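Verner Dance Credits

A plain-text index of choreography and performance credits for working dancers.
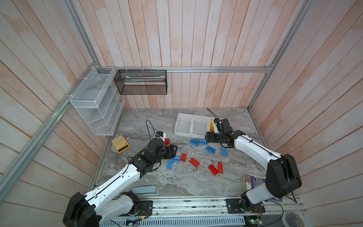 What is in it

Each record is one job held by one dancer: a stage show, a music video, a tour, a commercial or a festival slot. The records were typed in from printed programs and from resumes the dancers sent us themselves. There are 70 dancers in the current release, most of them working in street styles or contemporary.

Files

dancers.csv – one row per dancer, with stage name, home city and main styles
credits.csv – one row per job, linked to dancers.csv by dancer_id
venues.csv – theaters and studios, with older names where we know them
notes.txt – open questions, newest first

Fields in credits.csv

dancer_id: matches dancers.csv
role: dancer, soloist, swing, assistant choreographer or choreographer
production: title as printed, including odd capital letters
choreographer: blank if the program does not name one
year: four digits, or blank
source: program, resume or both

Swings are listed even if they never went on. A dancer who also set part of the work gets two rows, one for each role.

Known problems

The Gralemberg festival programs list companies but leave out individual names, so 35 credits from there rest on resumes alone. They are marked "resume" in the source field.

Goicoechea is both a choreographer and a company. The first release mixed them up. They were split in April, but check the choreographer field if you are counting works by either one.

Video credits are thin before dancers started keeping their own lists. We have 30 that give a title and no year.

Imodthorpe studio showings are left out unless tickets were sold.

Corrections

Send the dancer_id, the row as it stands and the row as it should read. A scan of the program helps. Dancers can ask to have their records taken out and do not need to give a reason – removals go into the next release.

Maintained by Margus Vaher. Free to use for research and teaching with credit to the index.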